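Ticket: Umwood demo cell, right hand drops out during open day
Opened by: floor support, Umwood stand
Priority: high until doors close, then normal
Status: closed, one follow-up open
Unit: two-arm cell, Forsyth controller, Joro hand software

Problem as reported
Right hand stops answering partway through the fruit handling loop. Arm holds position, hand goes limp for a second, then the controller throws "hand not ready" and the whole cell pauses. Left side fine all morning. Visitors at the barrier, so need a fix that doesn't mean taking the thing apart in front of them.

Log

9:10 am
Powered up. Homed both arms. Both hands open and close on command. Ran the loop empty, no faults. Ran it with grapes, no faults. Thought we were good.

9:50 am
First dropout. Right hand. Cleared the fault from the tablet, loop restarted by itself. Didn't think much of it.

10:05 am
Second dropout, same spot in the loop, when the right arm swings in to take the upper part of the bunch. Now paying attention.

10:20 am
Checked grip force on the Joro page. Right hand limit was 3,000, left was 2,970. Someone bumped the right one up during setup and didn't write it down. Set both to 2,970. Restarted hand software only.

10:35 am
Dropout again. So not the force limit. Leaving it at 2,970 anyway, the fruit looks better for it.

10:50 am
Swapped the left and right hand ports on the controller to see if the fault moves. Fault stayed on the right. Not the port then. Put them back.
Note for whoever does this next: you have to tell the software you swapped them or the left hand will close when the right one should. Ask me how I know.

11:15 am
Watched three loops from the side instead of the tablet. Fault comes when the right wrist turns past 60 degrees. Below that, never. Smells like cable.

11:25 am
Hit pause, stop button in, power off to the right hand. Cable connector at the wrist end was seated but the locking ring was only half turned. Pushed in, turned til it clicked. Also gave the cable more slack, it was pulled pretty tight when the wrist rolls over. Re-taped at the forearm.

11:40 am
Back on. Ten minutes of wrist rolls with no fruit, nothing. Then grapes.
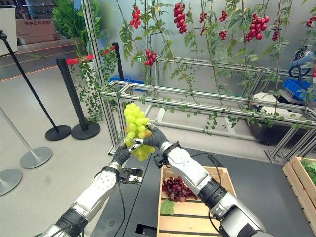

Told the front desk they could send the next group over. Kept speed at the slow setting, didn't want to push it. Crowd seems to like slow better anyhow, they get their phones out.

12:30 pm
No faults since the connector. Zandumer people came by and asked if the pause at 10:35 was part of the show. Said it was a safety stop. True enough.

1:45 pm
One warning, not a fault: "hand temperature high", right side. Cleared on its own after a short rest. Adding a rest between groups, loop now parks with both hands open.

3:20 pm
Still clean. Switched speed back to normal for the last groups. No dropouts.

4:30 pm
Doors closed. Parked, stop button in, power off. Fruit goes to the kitchen, don't leave it in the crates overnight agian.

Cause
Half locked connector at the right wrist, plus not enough cable slack past 60 degrees of roll.

Fix
Reseated and locked connector, slack added, grip limit matched left to right at 2,970, rest added between groups.

Follow-up
Add "turn locking ring until it clicks, BOTH wrists" to the setup sheet. Also asking Forsyth for a spare hand cable, we had none on site and would of been stuck. Leaving that part open til it ships.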